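Clearing and Sorting a Shared Kitchen Table
Household notes, Odura tenants' newsletter, February 2001
Text: Jeanine Schouten

A table used for food, dishes and a countertop oven needs a fixed order of work. The notes below apply to any white or light-colored top, where stains show early and abrasives leave dull patches. They assume one person working and a sink within reach.

1. Heat source first

Turn the oven control to off and pull the plug before moving anything. Allow the housing to cool with the door open. A countertop oven holds heat in the top panel longer than in the door glass, so test the top with the back of the hand. Keep the air gap given in the manual on all sides, and do not store plates, lids or paper on the housing.

Lift the oven from the base with both hands. The door handle is not a lifting point, and the hinges on the smaller Stirkico models will bend if used that way. A bent hinge leaves a gap at the upper corner of the door, and the thermostat then cycles more often than it should.

2. Squeeze bottles and round plates

Bottles go before plates. A ketchup bottle carried over a clean plate tends to leave something on it, and the plate has to be washed a second time. Grip the bottle around the middle, below the shoulder, and keep pressure off the sides if the cap is not fully closed. Cups come next, then plates, then loose fruit.
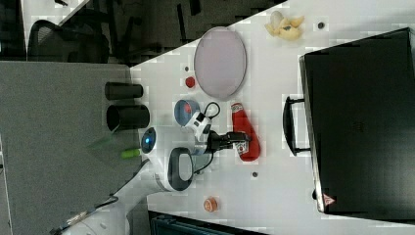 Should a ketchup bottle be stored standing on its cap?

Store it on its cap only if the cap is flat, wider than the neck and closes with a firm click. Bottles with a pointed nozzle should stand upright in the refrigerator door. In either case wipe the opening with a damp cloth before closing, as dried sauce holds the lid open by a small amount and the contents darken at the neck.

3. Dried sauce on the tabletop

Lay a cloth soaked in warm water over the spot and leave it for five minutes. Lift the residue with a plastic scraper held nearly flat. Tomato leaves a pink stain on some white surfaces. A paste of baking soda and water, left in place for ten minutes and rinsed twice, takes out most of it. Frans Dijkstra uses the Zusex cream cleaner for the same job and reports no dulling, but on my own table it left a film that needed a second rinse. Test it on the underside first.

Chlorine bleach is not recommended. It yellows certain laminates, and it must never be used together with vinegar or any other acid.

Tops with drilled holes or cable openings need extra attention. Water runs into the core through an unsealed hole and the panel swells from the inside. Wring the cloth out well and wipe toward the hole with the dry side. Crumbs come out with a pipe cleaner or the narrow vacuum nozzle.

4. Fruit

Sort by what each kind does to the others. Bananas give off ethylene as they ripen and should be kept apart from anything that softens quickly. Strawberries are kept dry, unwashed and in a single layer until they are to be eaten. A cut orange goes face down on a saucer, or in a covered container in the refrigerator, and should be used the next day.

A colander serves well for draining and poorly for storage, particularly on a tabletop. Water collects under it and leaves a ring. Set it on a plate or a folded towel, and shake it once before it leaves the sink.

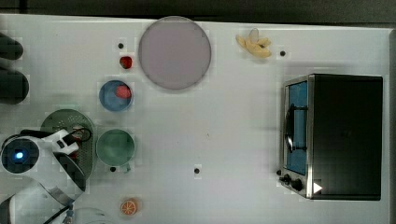 Bowls are filled to two thirds at most. Soft fruit at the bottom of a deep bowl bruises under its own weight, and the damage is not seen until the top layer is gone. Shallow bowls are preferable for berries, deep ones for citrus.

Glass lids are stored flat, knob down, with a cloth between them. Stood on edge against a wall they roll. Ming-te Wei fitted a narrow strip of wood along the back of the shelf in April to stop this, fixed with two screws from below, and it has held.

5. Oven glass and knobs

Clean the inner glass when it is fully cold. Use dish soap and a nylon pad, working along the seal and not across it. Do not spray cleaner at the control knobs. Most knobs pull straight off the shaft and can be washed separately, then dried completely before they go back on.

Steel trim is wiped in the direction of the grain. A drop of cooking oil on a dry cloth removes finger marks. Replacement knobs for the older ovens can be ordered at Verhoeven under part number 712. Part number 141 looks the same but has a round shaft opening and will slip.

6. Finishing

Dry the tabletop with a second cloth. Replace the oven, check that the cord lies behind it and clear of the housing, and plug it in last.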